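11/19/19

Paper aging, batch 47, continued from February.

Took the Skellano sheets out of the humidity cabinet this morning. Edges have gone a light tan, centers still close to the original shade. The Braswood sheets next to them look the same as when they went in. Both papers were sold to us as unbuffered, so I want to recheck the pH before I write anything about that. The cold extraction takes an hour and the good meter is being calibrated, so pH goes on tomorrow's list.

Fold test on the Skellano: first strip broke at 52 double folds, second strip slipped in the clamp and I threw the result out. Need new clamp pads. The old ones are glazed and no amount of wiping helps. Leclerc still lists them, part 1738, sold in packs of 2. Order two packs.
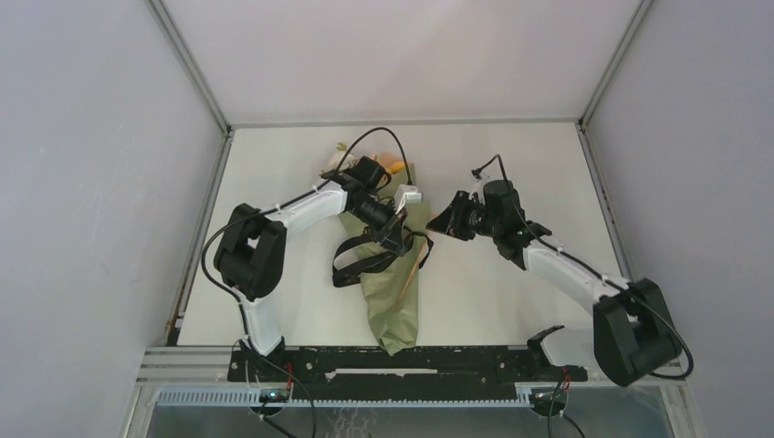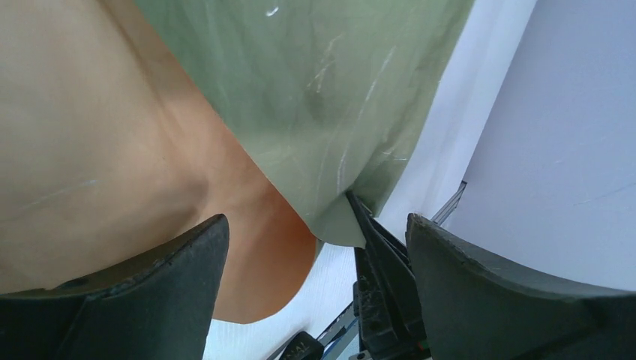

Starch paste: the batch made last week had thinned out at the top and smelled sour, discarded. Made fresh, one part starch to five of water by volume, cooked slowly and stirred until it turned glassy, then through the sieve twice. Brushed out well on the Braswood. On the Skellano it sank in too fast and the repair tissue cockled. Will try a drier mix and a longer time under weight.

The Zulitz blotters shed fibers onto the test strips again. Please use the older stack on the lower shelf until that box is gone, and don't put strips from it back in with the controls. I found a control strip with fuzz on both faces and had to cut a new one.

Cabinet log has a gap overnight. The chart pen ran dry. Temperature was on target when I came in, but I can't vouch for the hours in between and have marked the sheets that way in the binder.

To do: pH on both papers, clamp pads, chart pen ink, re-cut Skellano strips in the cross direction. Still need to label the drying rack.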